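Subject: Re: [regional-automation] Open day at Curkham, anyone going?
From: list member, Flemton

> Did anybody from the list get to the Curkham open day?
> I had to skip it this year. Mostly I'd like to know if the
> suturing demo was live or a recording, and whether it's worth
> bringing our second-year students in February.

I went, and yes, bring them! Plan on getting there early. They let 35 people into the lab at a time, and the line was already down the stairs at 9:40.

The suturing was live. The Weerakoon team had two hours of it, on a pad, with an operator at the console and the software taking over for parts of the stitch. They put the close-up view on a big screen, so even from the back row you could follow the needle.

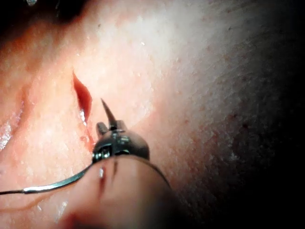
The part I liked best was the handoff. The operator lines things up, presses a pedal, and the Rikari controller takes the next move by itself (you hear a little chirp when it does). If it isn't happy with the angle it stops and gives control back. I asked how often that happens and got a straight answer: 40 times in their last 200 stitches, mostly on the entry. They have logged 1342 stitches so far and they said the log is open to anyone who writes in.

They talked a lot about knots too, more than I expected, and took questions all the way through. Somebody wanted to know about thread tension, and that turned into a good ten minutes on how you judge a pull with no sense of touch.
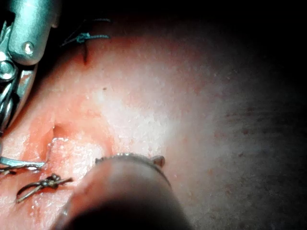
Close-up from the demo, with one knot at the top of the cut and another lower down.

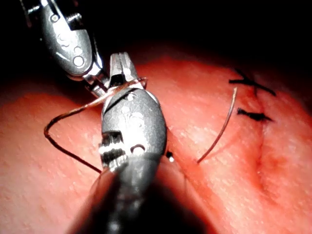 Your students would get the most from the knot-tying, I think. We teach path planning with stiff parts that stay where you put them, and thread does nothing of the kind. You have to get a loop around the neck of one tool, just below the jaws, while the other tool deals with the rest of the strand, and all of that slack has to go somewhere. Ours would have a lot to say about it on the bus home.

Parking is behind the main building, and the coffee is better on the second floor. I have the handout and can scan it for the list if people want it.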